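Head camera or chest camera for recording hand work, before I buy a gripper for it?

Posted in: Arms, Grippers and End Effectors

I look after a small arm at a training gym, and the long-term plan is for it to wipe down the equipment between classes. The long-term plan has been long-term for a while now. At the moment I am stuck choosing between two grippers: the Stalham, a plain two-finger parallel jaw with flat rubber pads, and the Ruston, three fingers, softer, slower, and priced by someone with a sense of adventure.

Before spending anything I want to record a person doing the job and see what the hands get up to. I have tried a camera on a chest strap and one on a headband. The chest one gave me 40 minutes of excellent footage of my own forearms. The headband looks better, but I worry the view moves too much to compare one grip with the next. Which would you use, and does either of these grippers stand a chance with a wet rag and a round pad?
Posted by benchwarmer_9

Headband, and tip it down further than feels sensible. I went through the same thing with a Katiyar arm in June. A chest camera sees whatever your arms decide to let it see, and once you sit down and lean over the work, that's sleeves. With the head camera the view does wander, but it wanders to where you are working, so the hands stay in it. One of my takes, sitting on the seat of the bench and doing the roller:
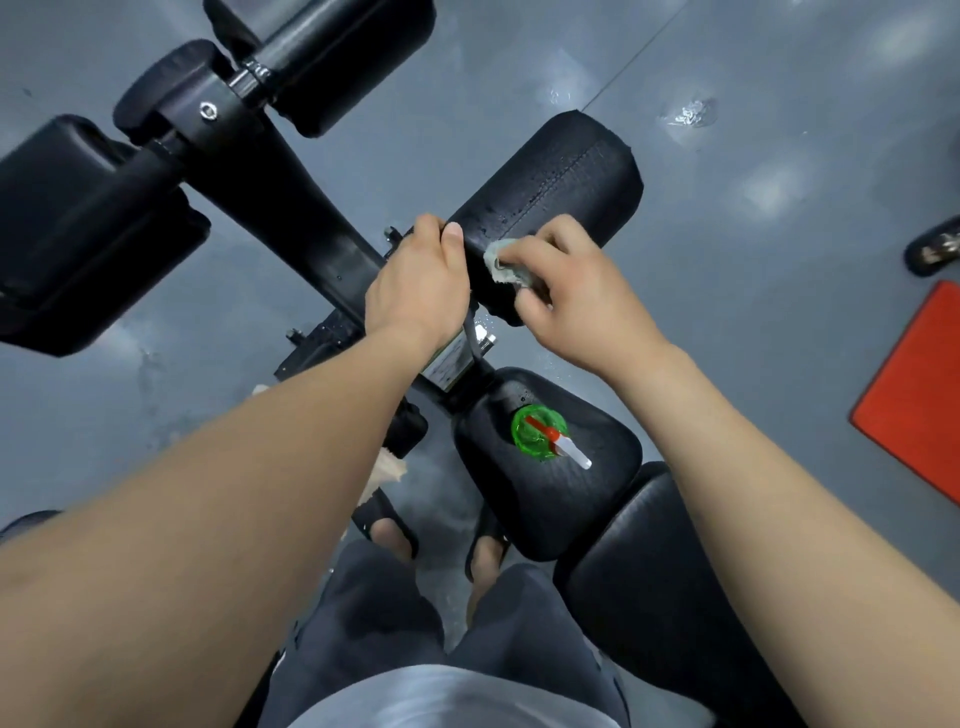 What the hands are doing, and what it means for your shopping

The left hand is a clamp. It wraps the near end of the roller and its metal support, thumb on top, fingers underneath. A Ruston can manage something like that. A Stalham can only do it if the roller is thinner than the jaw opens, so measure yours. Mine beat the jaw by 12 mm, a fact I learned after the return window closed.

The right hand pinches a crumpled cloth and pushes it against the side of the roller. Pinching is the easy part, and the Stalham did it all day. Pushing is where it went wrong for me. A flat jaw holds the cloth by one fold, and the rest hangs there like a flag on a calm day. You end up wiping with a rubber pad while the cloth watches.

How I would run the comparison

Put the camera on your head and check the view while seated, with both arms reaching forward. Standing up it will look perfect and tell you nothing.

Start with the cloth bunched up, the way a person holds it. If you fold it neatly for the robot, you are testing your folding.

Run both grippers on the same roller, seam included. The stitching on mine snagged the cloth in the Stalham and slid under the Ruston.

Keep your arm speed the same for both. I forgot, and had to throw away 200 wipes that made the Ruston look like a genius.

I kept the Ruston. It takes 90 seconds to do what I can do in the time it takes to complain about it.
Posted by Harsh Nigam

chest strap is fine if you put it higher. also why not just get a robot vacuum
Posted by torque_wench

I'd argue with Harsh on one thing. You probably don't need a gripper for the wiping side at all. I bolted a foam block to the wrist, strapped the cloth around it, and the pushing problem went away, along with any chance of the arm picking up a spray bottle. If you want it to spray as well as wipe, you're back to fingers and I have nothing useful to say, except that a trigger nozzle has beaten every hand I own apart from the two I was born with.

On cameras, headband, yes. Lock the exposure before you start. Black vinyl with drops on it throws glare, and on auto my Bulla camera kept brightening and dimming until the cloth looked like three different cloths. A fixed camera on a pole is worth adding if you have one to spare. It gives you a view that holds still while you line up the head footage from both grippers.

And try the foam block before you pay Ruston money. Mine is still on there, and it has outlasted two cloths and a wrist cover.
Posted by Mohit Vashisht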